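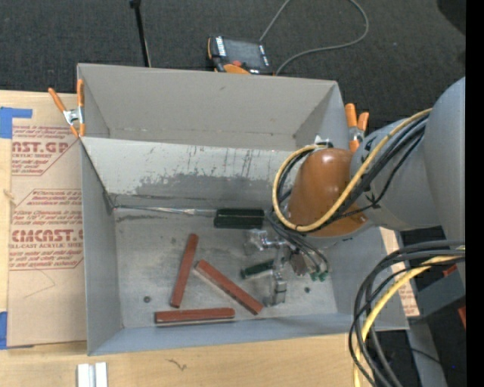 Stela Radu wrote in to ask whether the storage bins have to be washed before the first delivery, or whether wiping them out is enough. Wiping is enough for new bins. Bins that have held fertilizer, salt or treated seed need the full wash in section 4.3.

Print this page | E-mail this page

Filed under: Kiltmont Dry Feed Store > Setting Up > Bins and Labels

Last updated: November

4. Preparing and filling the bins

Read this section before you open any feed. It covers open-topped bins and lidded bins used with the Kiltmont shelving. For the hanging dispensers, see section 6.

4.1 Choosing where the bins go

1. Pick a spot that stays dry all year. A garage corner that is fine in summer may sweat in winter.

2. Keep bins off bare concrete. Use the slatted base that came with the shelving, or two lengths of lumber laid flat.

3. Leave a hand's width between the bins and the wall so you can see droppings or spilled grain.

4. Put layer feed and scratch grain at waist height. Mineral supplements go on the top shelf, out of reach of children and goats.

Note: The shelving is rated for 201 pounds per shelf, spread evenly. Weigh a full bin once on a bathroom scale and write the figure on the inside of the shed door.

4.2 Wiping out a new bin

1. Shake out any packing dust outdoors.

2. Wipe the inside with a damp cloth and no soap.

3. Turn the bin on its side and leave it until the corners are dry to the touch. Overnight is best.

4.3 Washing a used bin

1. Scrape out caked feed with a plastic scraper. Metal scrapers leave grooves that hold old meal.

2. Scrub with hot water and a small squirt of unscented dish soap. Work along the seams.

3. Rinse twice.

4. Stand the bin in the sun or a heated room until it is fully dry.

5. Smell it. If it still smells sour or of chemicals, repeat steps 2 to 4. If the smell stays, use that bin for tools.

CAUTION: Do not mix bleach with any other cleaner. Do not use bleach in a closed shed.

CAUTION: Medicated feed leaves residue. Once a bin has held medicated chick starter, keep it for that feed only and mark it with the red label.

4.4 Labels

Each label set has a sheet of white labels and a sheet of red ones. The reorder code is 508 for white and 2,612 for red - the red sheets are sold separately as well.

1. Write the feed name, the date you opened the bag, and the date printed on the bag tag.

2. Stick the label on the side that faces you. Lids get swapped.

3. Tape the bag tag itself beside the label. If an animal gets sick, your vet will want the lot number.

4.5 Filling

1. Use up the old feed first. Never pour new feed on top of old.

2. Open the bag along the stitched end and check for clumps, webbing or a musty smell. Return the bag if you find any.

3. Pour slowly, with the door open. Wear a dust mask if you have asthma.

4. Stop a few inches below the rim.

5. Cover open-topped bins with the fitted cloth and then the board. The cloth alone will not stop mice.

Ground feed should be used within 28 days of opening in warm weather. Whole grain keeps longer, but check it every week.

Note: The Gullari scoop hangs on the hook at the end of each shelf. Do not leave it buried in the feed, where the handle picks up dirt from your hands and passes it on.

4.6 If feed gets wet

Throw it out. Wet feed can grow mold within a day, and drying it does not make it safe. Empty the whole bin, wash it as in 4.3, and find the leak before you refill.

Continue to section 5, Rodent Checks.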